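Hérisson de ramonage rotatif Plika : évaluation du service technique

Le service technique d'Enivwood a soumis à l'essai le système de ramonage rotatif Plika, destiné aux conduits de fumée tubés desservant des poêles et des inserts à bois. L'évaluation a été conduite par Marwa Bouzid et Decha Wannasri au cours du mois d'avril. Le matériel a été acquis aux conditions ordinaires du commerce.

Le coffret comprend des cannes flexibles à verrouillage par bouton, deux têtes à fils de nylon, un adaptateur pour visseuse et une housse de transport. La notice, rédigée en français, précise les diamètres admissibles, de 100 à 200 mm, ainsi que le sens de rotation à respecter. Elle demeure en revanche trop succincte sur le remplacement des fils usés.

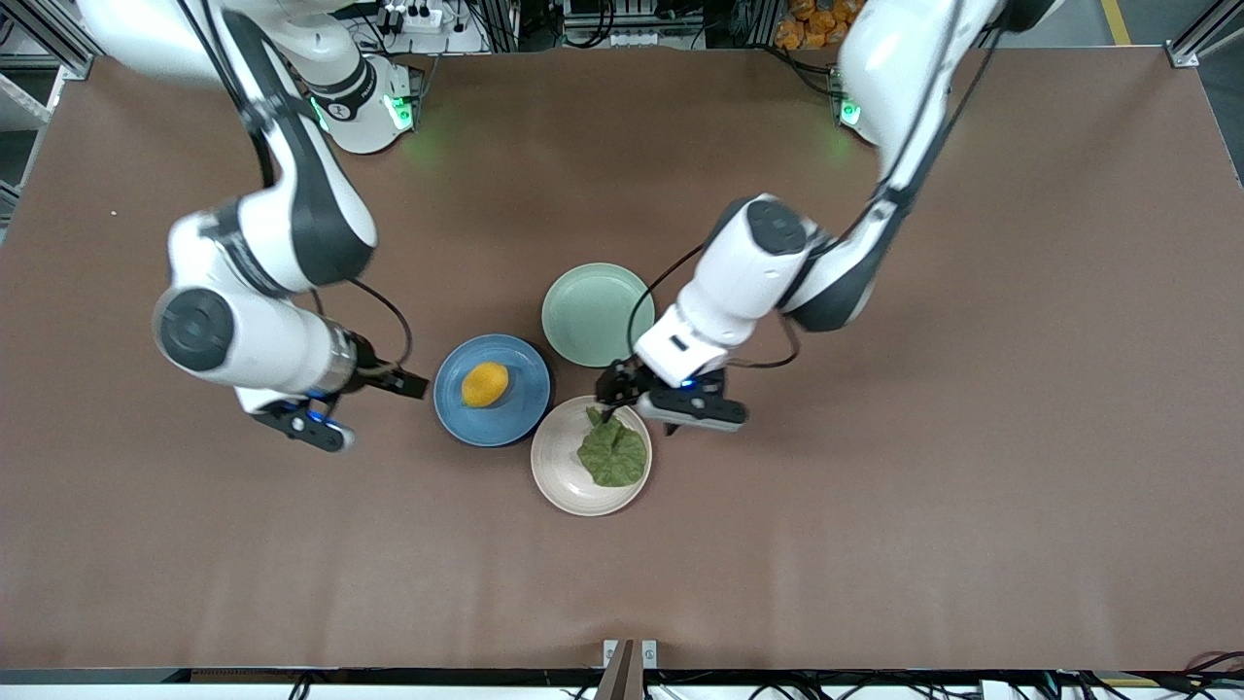
Le système convient-il aux conduits présentant des dévoiements ?
Les cannes franchissent deux coudes à 45 degrés sans effort excessif, à condition de réduire la vitesse de rotation à l'approche de chaque changement de direction. Au-delà, il est préférable d'intervenir également par le haut.

Sur le tubage en inox, le nettoyage a été jugé satisfaisant. Les dépôts pulvérulents se détachent dès le premier passage ; les dépôts plus adhérents en demandent un deuxième, parfois un troisième. Aucune rayure n'a été relevée lors de l'inspection vidéo. Le bistre vitrifié résiste en revanche aux fils de nylon, et le fabricant ne prétend d'ailleurs pas le contraire.

Le verrouillage des cannes appelle une réserve. Sur l'un des 4 chantiers d'essai, la suie accumulée autour du bouton a empêché le démontage de deux éléments, qu'il a fallu nettoyer à la brosse avant de pouvoir les séparer. Un soufflage des raccords après chaque intervention est recommandé.
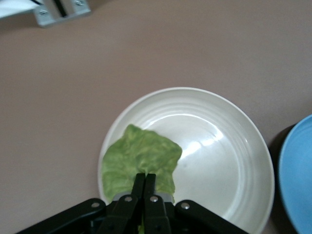 Le bruit reste modéré et la prise en main rapide. Les fils, livrés un peu longs, doivent être recoupés au diamètre du conduit, opération que la notice ne mentionne qu'en dernière page. Le coffret est proposé au prix de 106 euros hors taxes, les têtes de rechange étant vendues séparément.

Le service technique émet un avis favorable pour l'entretien courant des conduits tubés. L'usage en conduit maçonné n'a pas été évalué. Il est rappelé que l'utilisation de ce matériel par un particulier ne dispense pas du ramonage par un professionnel qualifié lorsque celui-ci est exigé par la réglementation ou par le contrat d'assurance.

Avis publié le 7 mai 2026.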